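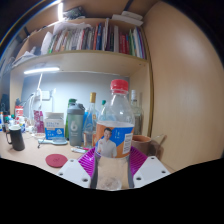
Bottles, cups and a shaker on a desk with a light wooden surface.

Jallanum office asks staff to clear bottles from desks

The Jallanum office of Dostent has started a small campaign against forgotten bottles. From 3rd February, every worker is asked to look over the desk before going home and to bring the empty bottles, cups and glasses to the kitchen on the second floor.

The idea came after a count in the Pfister building, where Dostent rents 3 floors. In one evening 130 bottles were found on the desks, and many of them still had some water or juice inside. Drinking glasses were missing from the kitchen at the same time, and the office had already ordered 200 new ones last June.

Bottles of plastic and of glass now go in two separate boxes near the kitchen door. Caps should be taken off first and put in the small bucket — the recycling company Wamum collects them apart. Bottles with liquid must be emptied in the sink. Shakers and other personal bottles can stay on the desk, but the office recommends to write a name on the bottom, as several look the same.

Medicine, vitamins and food packages are not part of the campaign and will not be touched by the cleaning staff.

Dostent has 600 workers in Jallanum, and the two boxes will be emptied every evening. If they fill too fast, a third one will be placed beside the elevator. Questions about the boxes can be left at the front desk on the ground floor.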